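Software Notes: One Planner, Two Arms

Monday, June 29, 2020

The control software that Skandska uses on its two-arm table started as a weekend script. It is now a package called Rerkton, with a planner, a perception node, a logging tool and a test suite, and the engineer who maintains most of it agreed to talk about how it is put together. He asked to be left unnamed, as he usually does, on the grounds that the code has had a lot of hands in it.

We began with the planner. Rerkton treats the two arms as a single machine with one long list of joints, which he says was a decision made early and argued over ever since.

"If you plan each arm alone and then check for collisions, you spend your day throwing plans away," he said. "So we plan them together. It costs more per query. The median is 143 milliseconds on the machine we have, and I would like it lower, but I get a plan I can run."

The first version did it the other way. Each arm had its own process and its own clock, and a third process sat between them and told one to wait. He described the result as two drivers at a four-way stop. The middle process is gone now, along with most of the bugs it had collected.

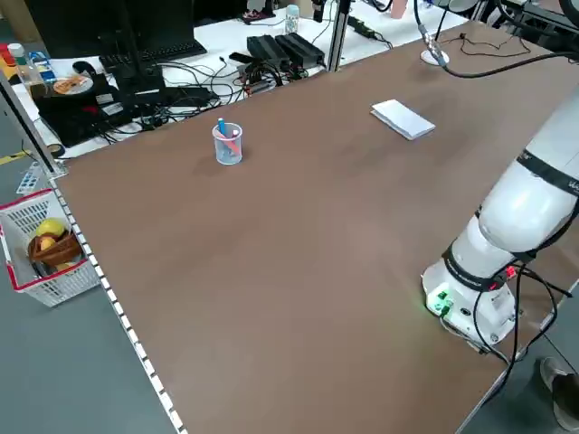 CONTROL AND TIMING

Under the planner is a controller that takes a trajectory and turns it into joint commands. The engineer rewrote it last winter after a long hunt for a stutter that showed up only when the logging was on.

"Everyone blamed the arm," he said. "We swapped cables, we swapped the power supply. It was the logger taking a lock. The controller asked to write one line, and it sat there until the disk was ready."

The logger now copies each message into a buffer and a separate thread writes it out. The controller never waits on it. If the buffer fills, messages are dropped and a counter goes up, and the counter is printed at the end of every run. He checks it before he looks at anything else in the log.

He also took out a smoothing filter that had been added to hide the stutter. It had been adding lag to every motion, and the gripper was closing late on small objects. With the filter gone, the closing command and the arm position lined up again, and two workarounds in the task code could be deleted.

Asked which part of the package gives the most trouble today, he said perception, and specifically the edges of flat things.

"A cup is easy. It sticks up, you get plenty of depth points on the opaque ones, and you fit a shape to it. Clear plastic is worse. Paper is the worst, because a short stack is barely higher than the table, and the depth noise is about the same size as the thing you want to measure. So we find the outline in the color image first and use depth only to set the height."

That outline step came from Prarnska, an older in-house library that had been written for sorting parcels. Rerkton uses only the contour code and a small piece that estimates which way a rectangle is turned. The rest was cut out, mainly to shorten build times.

The height estimate is still not trusted fully. When an arm comes down beside a stack, the last part of the approach runs slowly and watches joint torque. If the torque rises early, the controller stops, records the height it got to, and hands that number back to perception as a correction. He said this caught more errors than any change to the vision code.
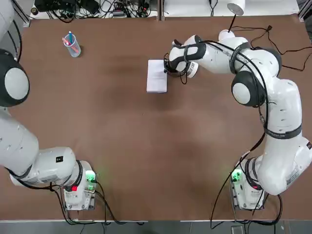
Campbell sees the torque check differently and would rather have it off by default: a slow approach covers up a bad height estimate, and people stop fixing the estimate. The engineer had heard this before.

"It's a fair point," he said. "We compromised. The check stays on, but every correction over 3 millimeters goes into the nightly report, so you can't pretend it didn't happen."

The nightly report comes from the test suite, which replays recorded runs against the current code. There are 607 recordings in it. Of those, 379 are ordinary pick and place runs and the others are failures that someone thought were worth keeping. A replay doesn't move an arm. It feeds the old sensor data to the planner and perception code and compares the answers with what they gave before.

He would like more of the failures labeled by cause. At present the label is a free text field, and people write things like "bad" or "see Friday." A fixed list of causes is planned for the July release, together with a viewer that shows both arms' trajectories on one timeline.

The other item for July is a config change. Joint limits are stored in two places, once for the planner and once for the controller, and they have drifted apart twice. After the release there will be one file, and both programs will refuse to start without it.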